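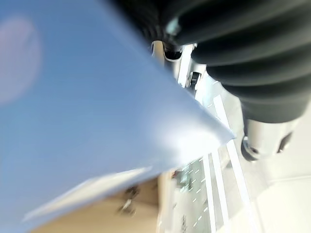
Sindham Household Recipe Cards, Release 2
Last updated 11/6/22

Welcome, and thank you for stopping by! Sindham is a collection of 549 handwritten recipe cards, typed up line by line and lightly tagged, so that people who study home cooking (or who just want to know how much butter went into a 1960s coffee cake) can search them without squinting at somebody's grandmother's cursive. The cards came out of kitchen drawers, church sale boxes and one very heavy suitcase, and they cover everyday baking, soups, pickles, Sunday roasts and a truly surprising amount of gelatin.

If you only read one part of this file, please make it the section on measurements, which is where most people get into trouble.

What you get

cards.csv has one row per card, with the title, the full text and the tags.
ingredients.csv has one row per ingredient line, linked back to the card by card_id.
notes.csv has the margin notes, the crossings-out and the little comments like "Ed did not care for this."
units.txt is the list of household measures and how we read them.

The files are plain UTF-8 with commas between fields and double quotes around any text. Line breaks inside a recipe are kept the way the cook wrote them, even where they fall in the middle of a sentence, so do check that your spreadsheet program isn't splitting rows on you. Mine did, and I lost an afternoon to it.

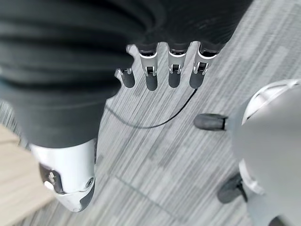 Meron Gebretsadik
Maintainer and lead transcriber

How the cards were typed up

Every card was typed twice, by different people, and then the two versions were laid side by side. Where they agreed we kept the text. Where they didn't, a third reader went back to the card and made the call. Words that still couldn't be read are marked [unclear], and words we think we can read but wouldn't bet the house on are followed by a question mark in square brackets, like nutmeg[?].

Spelling is left alone. You will find "receipt" for recipe, "choclate" in more than one hand, and a whole run of cards that spell vinegar with two g's. There is a title_modern column with tidied spelling for the titles only. I would love to do the same for the ingredients one day, but it's slow going and I have tomatoes to put up.

The cards arrived in 3 boxes, and we have kept the box names as the source column:

Negash: mostly breads, stews and spice mixes, many with quantities written for a crowd.
Starent: cakes, cookies and bars, with plenty of clippings copied out by hand.
Drundham: pickles, jams and canning, plus the gelatin.

Measurements (please read!)

A cup is not always a cup. Several cooks used a teacup, one used "the blue cup," and the Drundham cards love a "wineglass" of vinegar. We did not convert any of these. The amount column holds exactly what the card says, and amount_ml is filled in only when the unit is a standard one. If amount_ml is blank, that's on purpose, so please don't fill it with zeros or your averages will come out very strange indeed.

Oven temperatures have the same problem. "Quick oven" and "slow oven" stay in words. Some 30 cards give no temperature or time at all, just "bake until done," and I admire the confidence.

A word of caution about the canning cards

They are here as history. Several give processing times well below what is considered safe now, and a few skip the processing altogether. Cards like these carry the tag old_canning. Read them, enjoy them, quote them, but follow a current tested guide when you are putting food into jars.

Privacy

Surnames, street addresses and phone numbers have been taken out and replaced with [name] or [address]. First names stay, with the families' blessing. If you spot something we missed, please write to us and we'll fix it in the next release.

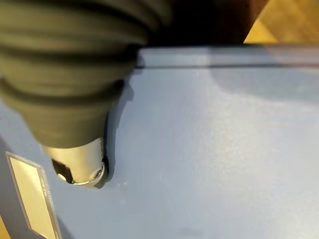 Known problems

Card titles repeat. There are a good many cards called simply "Cookies," so always join on card_id and never on title.
The dietary tags were added by hand from the ingredient lists and should not be relied on by anyone with an allergy.
Fractions in the Starent box were sometimes written so small that 1/4 and 1/2 are hard to tell apart. Doubtful ones are marked [?].

Using and sharing

The typed text and tags are free to use for teaching, research and supper, so long as you credit the Sindham Household Recipe Cards and mention the release number. If you cook something from it, do tell us how it came out. We keep a folder of those letters, and the one about the prune whip is a favorite.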